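Contributor FAQ – Denari Home Tasks, Packing Set
Last updated March 13, 2025

What am I signing up for?
You'll be picking things up and putting them in other things, using a hand-held gripper, at home, many times over. Skesto collects the recordings and the Denari model learns from them. If you have ever wanted to be paid for putting the groceries away slowly, welcome.

Do I need to tidy up first?
Please don't. Clear enough table to work on and leave the rest. We received 566 episodes in January shot on bare white desks, and the model now has firm opinions about bare white desks. A loud tablecloth is worth more to us than a clean one.

What counts as an episode?
One start, one finish, one task. For the snack box task, the items start beside the box and end inside it, or the other way around if your sheet says "unpack." Both directions are wanted, but not in the same episode.

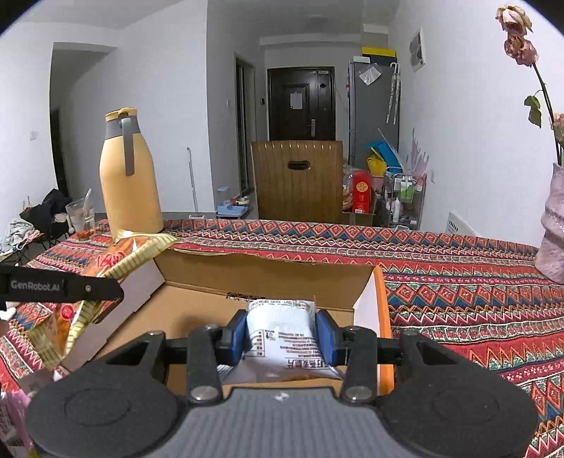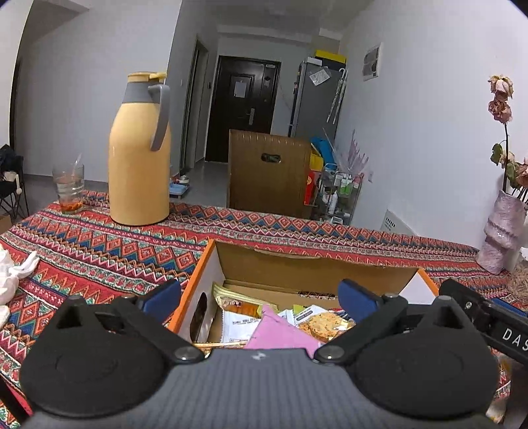
Snacks in the box, and snacks out of it:

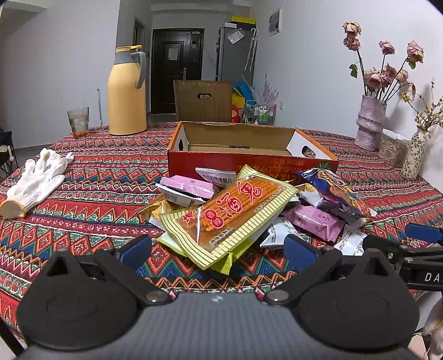

Reading time: 2 min

Can I use any snacks?
Yes, as long as they're sealed. Mix your packets: crinkly, shiny, see-through, fat, flat. Shiny ones are hard for the model and that's why we keep asking for them. Any language on the label is fine. Please don't eat the set before your batch is approved – replacement snacks are not a claimable expense, and yes, people have tried.

I dropped one. Do I start over?
No. Pick it up with the gripper and carry on. A drop and a recovery is a perfectly good episode. What we can't use is a drop followed by your bare hand coming in to fix it.

How fast should I go?
Slower than you would, faster than you think we want. Close the fingers fully before lifting, and open them fully before moving away. Throwing is not a placement.

How many do I owe you?
A batch is 14 episodes. Shuffle the items between episodes and move the box a little. If every pile looks like the last one, the reviewer will notice, and reviewers at Triststead have a form for it.

Can the rest of my home be in view?
Yes, furniture and clutter are welcome. People's faces are not, and neither is mail with your address on it. Pets may pass through.

Why was my batch rejected?
Usually a smudged lens, or a gripper that was already holding something when the recording began. Wipe the lens before each batch and start with empty fingers.

When does the packing set close?
When we reach 2,000 accepted episodes. After that, contributors move over to the Jitpraphai set, where the task is folding towels. Start saving your strength.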